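Sobre a Plulto

A Plulto organiza e mantém postos de trabalho em escritórios partilhados. A equipa técnica é dirigida por Rocío Medrano; Nicanor Echeverría responde pelo inventário. Gerimos 777 postos em três edifícios, todos com tampo claro e organizador de secretária.

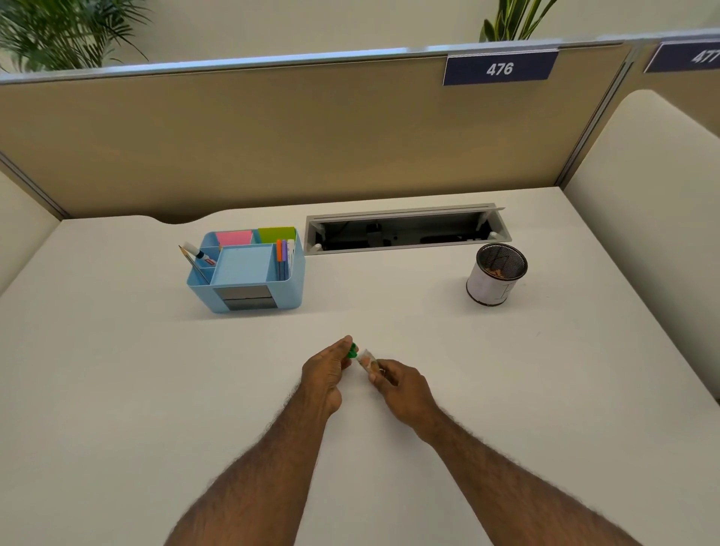
Tampa verde e tubo pequeno, sobre o tampo de um posto.

O organizador azul-claro reúne blocos de notas adesivas, lápis e marcadores em compartimentos separados. Os frascos e tubos pequenos guardam-se fechados.
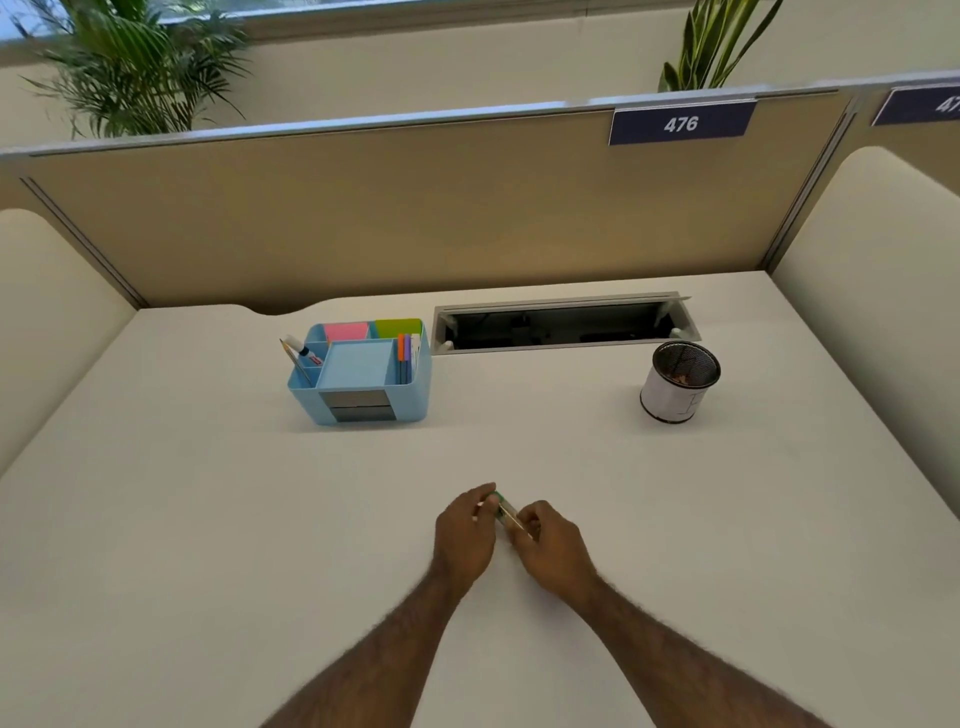 A calha de cabos fica embutida na parte de trás do tampo, com cobertura rebatível. O copo para canetas é colocado à direita e não deve tapar o acesso à calha.

A reposição de consumíveis faz-se em setembro, em lotes de 200 unidades.

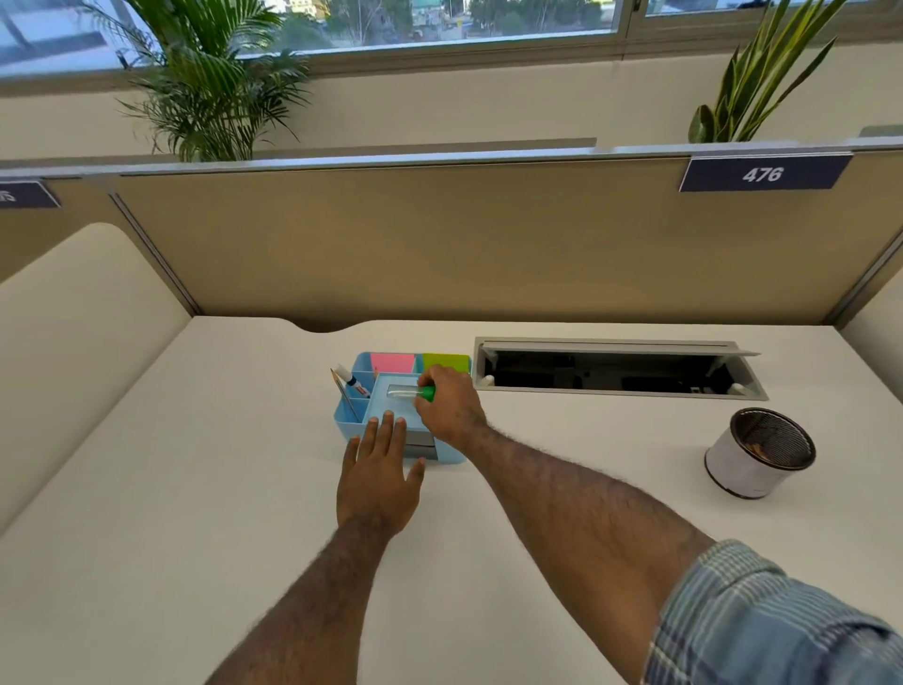
Cada posto é identificado por uma placa numerada na divisória. Pedidos de material: indicar o número da placa e o artigo em falta a Erlinda Belmonte, extensão 51.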